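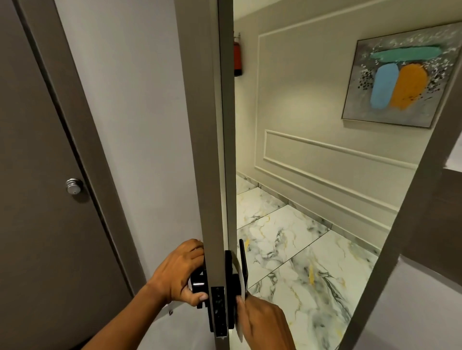
Figure 2. Two hands on the lever handles of a partly opened door, one on each side.

3.2 Opening the office before the practice is ready

A good many of the lawyers we spoke with had signed a lease, or come very close to it, well before they had a steady line of clients, and we found ourselves returning to this group again and again as we read through the interviews. Ruth Flores, who left a mid-sized firm to handle wills and small estates on her own, told us she had picked out the waiting room chairs before she had settled on a fee schedule. She laughed about it, and so did we, but her account was very close to what we heard from others in Zuria and Atness.

Of the 2000 solo and small-firm lawyers invited to take part, 697 returned the full survey. We asked them to put their first-year decisions in the order they had made them, and then, on a separate page, in the order they would choose if they could start again. Office space moved down the list more than any other item. Malpractice coverage and a written intake process both moved up, which fits nicely with the earlier work of Hutsuliak and Vakulenko on new practices in smaller towns.

We do want to be gentle in how we read this. People who are still in practice several years on may remember their early spending as more foolish than it was, and a few were quite fond of those first rooms. Chalerm Wiriya kept his for the whole of a slow first winter, and he credits the neighbors down the hall at the Stuker Building with sending him more than half of his early tenancy matters. Referrals of that kind were hard for us to capture with the survey, and we come back to them in Section 4, together with the question of shared suites.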